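Nemcombe Dressing Table: Setting Up
Section 7. Mirror, drawers and first use

Your table is up on its legs, so now comes the lovely part!

1. Lift the mirror on to the back of the table with both hands, holding it low down. Never lift it by the carved flowers. 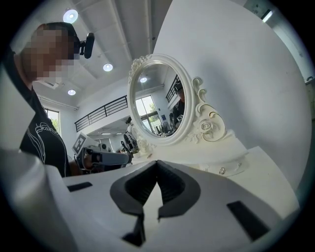 2. Tighten the two back screws by hand, then give each a quarter turn with the Tromell key. Stop there.

Note: the screws settle, so check them again after 12 days.

3. Sit down in your usual chair and tilt the glass until it suits you.

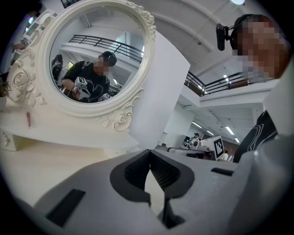 Daylight is kindest for make-up, so try a few spots before you settle. Look at what's behind you too. A balcony railing in the glass, with white walls round it, makes a bright and cheerful backdrop.

4. Slide in the drawers, small ones first.

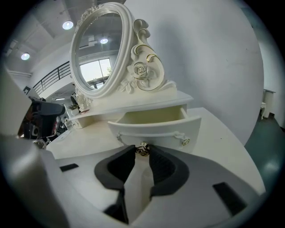
Wax the runners before you fill anything. Pull the big drawer right forward by its gold rose knob while it's still empty, and you can reach every corner of that pale inside with a cloth.

Caution: keep the load under 7 kg.

5. Dust the carving with a soft, dry brush. Polish clogs the petals.

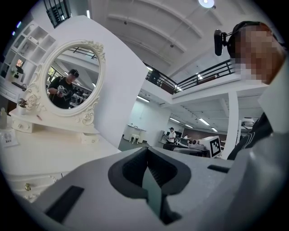
6. Spare knobs are part 281 in the Stemard list.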